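Chapter 6

Planning and Reading a Demonstration

6.1 Why a chapter on demonstrations

Most readers of this book will first meet a working manipulator at an open day, long before they are allowed to program one. A demonstration is a poor substitute for a test report, but it is often the only evidence a buyer, a student or a visiting engineer is given. This chapter sets out how to watch one, what to write down, and how to plan one of your own. The methods of Chapter 5 (grasp selection and contact models) are assumed.

The running case is the open day held at the Hernau workshop in Drenditville on 20 Dec 2021. The visit was led by Vasilică Pîrvu, then responsible for the handling group. It is a useful case for teaching. The program was short, the tasks were ordinary household ones, and the visitors were allowed to stand close enough to see the contacts.

6.2 The setting

Hernau did not use a test cell for the handling tasks. The work was done in a furnished room, among objects that had been hung, stacked or placed by someone other than the operator. Visitors entered in groups of 10, stood behind a line on the floor, and were given a single printed sheet listing the tasks in order. The sheet named the controller build, Quan 6, and the payload limit of the arm in use, 900 grams. It gave no success rates.

Two details of this setup matter. First, the payload limit was stated before the work began, so a visitor could judge which objects lay within it. Second, the order of tasks was fixed. An operator who may choose the next task after seeing how the last one went will, without meaning to, choose the easier one.

6.3 Rope, cord and other slack materials

The handling of rope deserves separate treatment. A rigid part has one pose, which six numbers describe. A rope has a shape as well as a pose, and the shape changes when it is touched. A finger that presses on one side of a twisted rope may push it away, roll it, or open its strands. The usual remedy is to look for a place where the shape is partly fixed, such as a knot, and to make contact close to it. 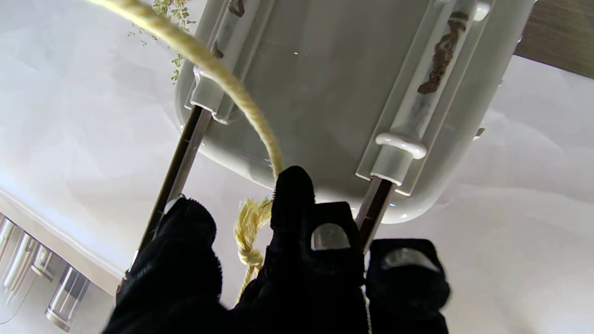 Contact close to a knot has a cost. The loose strands below it can enter the gap between the fingers, and a soft or fibrous finger covering may catch on them. Smooth pads are less likely to catch but also provide less grip on a dry fiber. The observer should note which surface of the finger meets the rope, and whether the operator changes the approach between attempts.

Nearby objects limit the approach as much as the rope does. Glazed ceramic chips easily and reflects light back into a camera. Metal rods leave narrow gaps that a fingertip may enter and not leave by the same path. When the approach is from below, the bright ceiling sets the exposure and dark fingers lose their outline. A planner that relies on the wrist view alone must allow for this – a second view from the side is the common answer.

6.4 What the visitor should record

For each task, record the following while standing at the line:

The start condition, including who placed the object.
The number of attempts, with failed ones included.
Any help given by hand.
The point at which the operator declared the task complete.

The last item causes the most trouble. At Hernau the printed sheet defined completion for the rigid parts and left it open for the rope tasks. Two visitors who watched the same run could therefore report different results, both in good faith. The form used in this book, called the Standex form, requires the completion rule to be written down before the first attempt. A blank copy is given at the end of the chapter.

6.5 Speed

Visitors tend to ask about speed first. It should be recorded last. A slow task with a clear completion rule can be compared with another laboratory's result; a fast one without such a rule cannot. Pîrvu's group ran the full program again in April at a higher arm speed, with the sheet unchanged, and the records from the two visits are compared in Section 6.7.

Before reading on, work through the blank form for a task you know well, such as untying a parcel. Write the completion rule first. Section 6.6 takes up the layout of the visitor line and its distance from the arm.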